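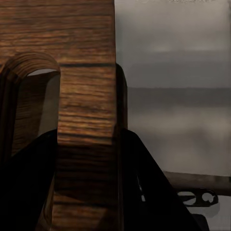
Wood with much grain in it, brown and amber.

November, half past nine in the evening

I want to write this before I sleep, because tomorrow I will remember only the good part.

Today was the shared supper for the evening class, and I had promised the main dish. It is the first time I cook for people who have a list. Chaltu gave me the list last week, written very clearly on the back of a shopping receipt. No milk, no egg, no wheat, no peanuts, no sesame. The sesame is for Jintana, and the wheat is for Chaltu herself. The milk and egg are for Adesuwa's younger boy, who is 6 and can tell you all his forbidden foods faster than his own address.

My plan was the groundnut stew of my aunt, which everybody praises. Of course this was finished as soon as I read the list. I was a little sad about it for one evening. Then I asked Nneka, and she said to make the red bean stew with pumpkin and to thicken it with the pumpkin itself. You cook half of it very soft, you crush it with a fork against the side of the pot, and the stew becomes thick without any flour.

I bought the beans at Ajayi, two bags, and the pumpkin also. The total was 2180 with the rice and the oil, more than I wanted to spend, but the oil will last until the new year.

The stock cubes made me lose most of the morning. I have always used the Budeck ones and never read the packet. Today I read it with my glasses on, and there it was in the small letters: wheat flour, and milk powder after it. Milk powder in a cube for beans! I stood there and thought about all the times I told somebody "there is no milk in this". I put the packet back in the cupboard for my own soups and made the stock from onion skins, carrot ends, celery and a bay leaf. It took one hour and a quarter. The smell was better than the cube, I must admit it.

I washed everything twice before I began, the big pot, the ladle, the colander. The colander is difficult because pasta hides in the holes. In the end I did not trust it and I drained the beans with the lid of the pot, and burned my thumb a little.

Stew, so that I have it for next time: beans soaked the whole night, two onions cut small, garlic, a spoon of tomato paste fried in the oil until it goes dark, sweet paprika, the stock, the pumpkin in two parts as Nneka told me. Salt only at the end. I put 267 grams of rice to cook beside it and it was not enough. Next time I must cook double, people take rice first.
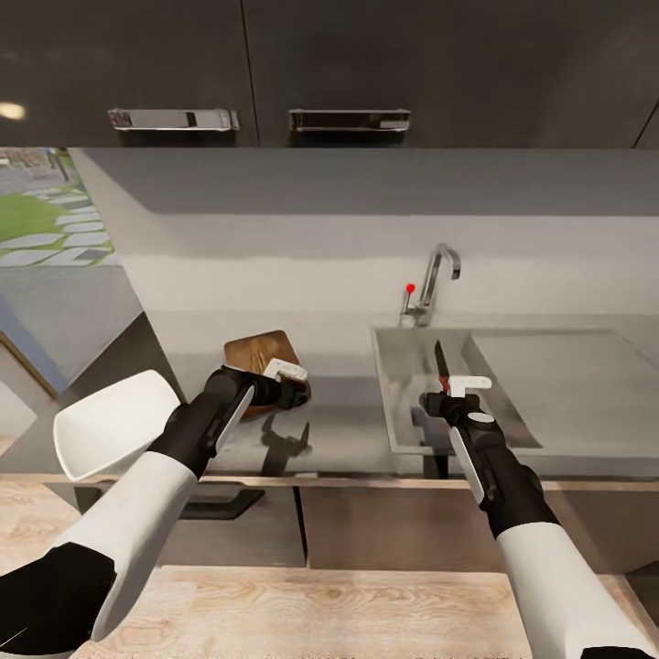
Sink and tap, and the stepping stones outside.

For dessert I had the idea of a coconut pudding with rice flour. The first one did not become firm at all. I think I took it from the heat too early, I was afraid that it would stick. The second one I stirred until my arm was tired and it was good, with stewed plums on the top. I have eaten the first one myself with a spoon, standing up, so there was no waste.

Somtochukwu came to carry the pot at five. He drove so slowly that a bicycle passed us, and still some stew went on the towel. I held the pudding on my knees.

At the supper I did something that I was shy to do. I wrote small cards with the full ingredients and put one before each dish, also before the dishes of other people when they could tell me what was inside. One lady from the other group did not like it very much. She said that in her salad there was "nothing". I asked what was in the dressing and she thought a while and said mustard and a little tahini. I wrote tahini on the card and showed it to Jintana, and she took her salad from another bowl. The lady was polite with me afterwards, but not warm. I can live with it.

Adesuwa's boy ate two plates. He asked me if it was allowed to have more pudding and I said yes, it is all allowed, and he looked at his mother to see if I was right. I thought about his face in the car all the way home.

Chaltu said the stew needs more heat. She is correct. I left out the chilli for the children, but I could have put it in a separate dish on the table. She has promised to bring me some of her spice mix, and says she grinds it at home in a grinder that is never used for anything else.

The Durkeck margarine that I bought for the bread has no milk in it, I have checked it, but it tastes of nothing. I will not buy it again. Nneka uses Ustia and I will try this one when I finish the tub.

The pot is still soaking. My thumb hurts when I hold the pen, so I stop now. Tomorrow: return the big ladle, write to Adesuwa how to make the pudding, buy plums if they still have them.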